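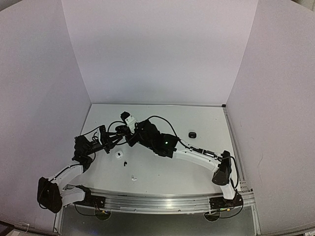 Scratch or hair? Low on the right-hand panel, a faint curved mark on a plain pale surface.

How to Get Marks Off Pale Matte Surfaces Without Making Them Worse
Updated February 14, 2026

Pale matte paint hides everything except marks. I have a hallway, a desk surround and two closet doors in the stuff, all my own choice, and I've spent more evenings crouched beside them with a flashlight than I'd like a doctor to know about.

The method below works on painted drywall, painted board and most smooth matte panels. It doesn't work on wallpaper or limewash. For those, buy a plant and put it in front.

What you need
Two soft white cloths (white, please; I once added a good deal of blue to a wall)
A bowl of lukewarm water
Dish soap
A plain white pencil eraser
A flashlight
Leftover paint, if you were the sort of person who labeled the can
A small artist's brush
Fine filler, for real scratches only

Step 1. Find out what it is
Hold the flashlight flat against the surface so the light skims across it. A hair throws a little shadow and usually has one end sticking up. A scratch has a bright edge and a dark edge. A scuff has neither, and just looks smug.

Blow on it. If it leaves, you're finished, and you may tell people you did some decorating. If it stays, run a clean fingertip over it, lightly. Don't use a nail. A nail will turn any of the three into a scratch.

If the hair is under the paint, skip to Step 4. You painted it in there, or somebody did, and it has to be lifted with tweezers and touched up.

Step 2. Dry first
Wipe with a dry cloth from the outside of the mark inward. Then try the eraser in short strokes, all in one direction, and brush away the crumbs. Most shoe and furniture scuffs give up at this stage. Stop the moment the mark is gone. The extra four strokes for luck are what make the shiny spot.

Step 3. Then damp
One drop of soap in the bowl. Wring the cloth until you're sure it's dry, then wring it again. Dab, wait, dab. Follow with a second cloth and plain water, and let it dry completely before you judge anything. Damp matte paint looks ruined. It nearly always recovers, unlike the mood of whoever was watching.

I tried the Plenetti foam block here, which claims 100 uses. I got a beautifully clean patch the size of a playing card, and then had to clean the rest of the wall to match it. Foam blocks are very fine sandpaper with good manners. Try one behind a door before you trust it out in the open.

Step 4. Fill and touch up
Press a tiny amount of filler along the scratch with your finger, wipe off the excess, and leave it overnight. Sand it with the finest paper you own, two or three passes.

Stir the paint for longer than seems reasonable. Put on very little, only over the filler, and feather the edges with a nearly dry brush. Two thin coats. My closet doors are Sornwood 258 and my hallway is Sornwood 816, and held side by side in daylight they look identical. They are not. I found this out in December, on the hallway.

If the patch still shows
Leave it for a week. New paint often settles closer to the old color as it cures. If it still bothers you after that, repaint the full panel or wall from corner to corner, where the join can hide in the seam.

A quart of matte cost me $49 last time. The plant was cheaper.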